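Vekside bench log, June, 2:40 pm

Second Dell tower today, on its side with the panel off. CPU is in its holder on the tray and the socket is open, so I'm leaving that bracket alone until I've had coffee. Seagate's parked in the tray too, still in its blue caddy - love those things, no screws!
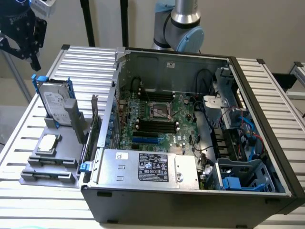

Tower open, CPU and drive in the tray.

Drive bay next, over on the roll-up door side. Bezawit Berhe wants the caddy tabs checked before anything goes to Grundholm.
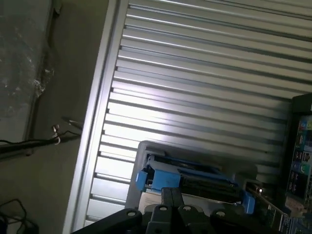 p. 237

Blue carrier, gray housing. Label's too faint to read, so I'll look up the part number later.

2 comments
Kallio: Which slots get memory first?
Bezawit: Check the manual - please!

417 views · 2 shares

Recent: Sorting the Pruvel cables | Bench tray labels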